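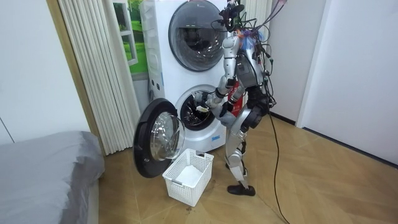

Home Reviews Kits Software Papers Letters Search

Flusari 2 reviewed: a laundry method that leaves out the laundry

The headline number in the Flusari 2 report is very good, and I have spent longer than I meant to trying to work out what it is a number of.

For anyone who missed the first version, Flusari is a method for teaching a two-armed robot to handle cloth from recorded demonstrations. Dralten, who wrote it, give away the training code and sell the support. The new report is about one job: moving small items between a front-loading machine and a basket on the floor. It is a sensible job to choose. Cloth is a pain, a drum is a dark hole with a lip on it, and the basket is low enough that a robot on legs has to bend for it. If a method copes with all that, I'm interested.

According to the report, it copes in all but 13 of 200 trials. That is far better than the old version managed and better than I would have guessed. Then you reach the appendix, where there are 205 trials. Five were set aside for what the authors call "operator reset", a phrase that isn't explained anywhere. It might mean that a person bumped the basket. It might mean that the robot was heading for the door glass and someone hit the stop. Those are very different things to leave out, and one more line of text would have settled it.

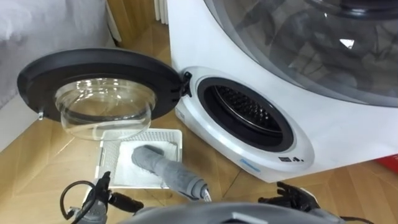
My second complaint is about what counts as a success. A trial passes if the item ends up "in or substantially over" the target. I have done enough washing to know that a sock substantially over the basket is a sock on the floor by the time you've carried it to the other room. The authors score from video, with one person doing the scoring, and as far as I can tell that person also collected the demonstrations. I don't suggest any cheating. I do suggest that someone who has watched hundreds of near misses gets generous with the word "substantially".

So I asked Dralten for the raw clips, and they sent them, which is more than most would do. I went through the lot with the sound off and a stricter rule: all of the item inside, and nothing hanging over the rim. My count of failures came out higher than theirs. I won't print it, as one reviewer with a mug of tea is no better a judge than one researcher with a deadline. The method still comes out looking decent. It just doesn't look finished.

What is good about it

The grasping has improved a great deal. The first Flusari went for the middle of a piece of cloth every time, as if it were picking up a brick, and long thin items slid straight out. The new one picks a spot and commits to it. It waits for the arm to settle before it closes the hand, and when the first grip is poor it lets go and has another try without backing all the way out to its starting pose. I liked that. The old habit of going home after every mistake made it painful to watch.

It is also much less fussy about where the basket is. The report says you can shift it between trials, and in the clips it does get shifted, though never very far and never to the other side of the door. I would have liked to see it put somewhere stupid, the way it is in my house.

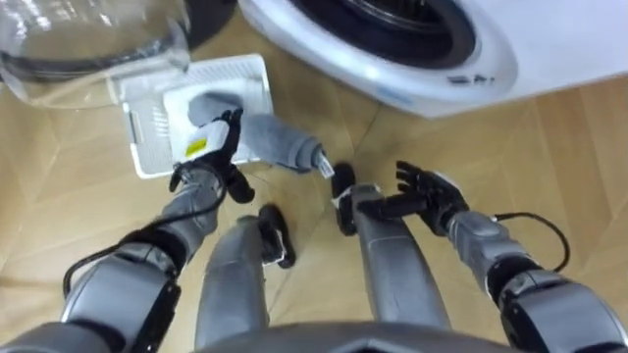
Grey cloth in the left hand, with the right hand open over the floor.

The use of two arms is where I part company with the report. The abstract speaks of "coordinated bimanual handling". In the clips I watched, one arm mostly does the work and the other one mostly keeps out of its way. Keeping out of the way is a skill, and a robot that can't do it is a danger to the door, but I wouldn't call it coordination. There is a test that would answer the question: take the second arm out of training altogether and see if the score drops. It isn't in the report. When I asked, I was told it was planned for the next release, along with towels.

Towels! Everything in the trials is small. There are no sheets, no jeans, nothing with a zip and nothing that has wrapped itself round something else. Every trial starts with the items apart. The whole misery of emptying a machine is that the items are never apart, and a method tested without tangles has been tested on the easy end of the problem. The report does admit this, in the second-to-last paragraph, in a sentence you could easily miss.

Then there is the matter of the room. All the trials were run with the same machine on the same floor under the same light. A rival method, Trerneo, was tested in two homes and scored a good deal lower, and the Flusari report has a table setting the two side by side as though that were a fair race. It isn't. I would take a lower score from a kitchen the robot had never met over a higher one from a room it was trained in.
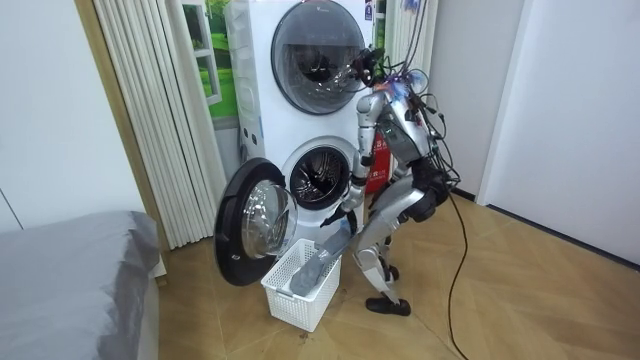
Review by Ksawery Sikora | Filed under: Software, Home robots

Setting it up yourself

I did get Flusari 2 running, on a borrowed bench rig with two fixed arms and no legs, so take what follows as a report on the software alone. Installing it took most of an afternoon. The guide assumes you have the Smits calibration board and doesn't tell you the size of the squares, so I printed mine wrong, twice. Once that was sorted, training ran overnight without falling over.

The results on my rig were patchy. With the demonstrations that come in the box it would reach for the cloth and stop short, every time, by the width of a finger or so. With a set I recorded myself it did better, and by the end it was lifting flannels out of a washing-up bowl fairly often. I had no drum to try it on. The recording tool is clumsy, and there is no way to delete a bad take except by hunting for the right folder.

Legs add a problem the report hardly touches. Leaning towards a machine shifts the weight of the whole body, and the arms have to allow for it. Dralten say a separate balance controller deals with this and that Flusari needn't know. Perhaps so. I'd want to see how many of those 13 failures were bad grasps and how many were a good grasp carried off course by the body underneath it. The failures are given as a single lump.

Should you use it? If you already have demonstrations of your own and you work with small, soft things, yes, it's worth a weekend, and the regrasping alone is a step up from version one. If you were hoping to download something that unloads a wash, keep your basket where it is. I'll look again when the towels arrive and when the five missing trials have been explained.

Score: three out of five. I had four written down until I read the appendix.

Contact the reviews desk | Copyright the authors | Back to top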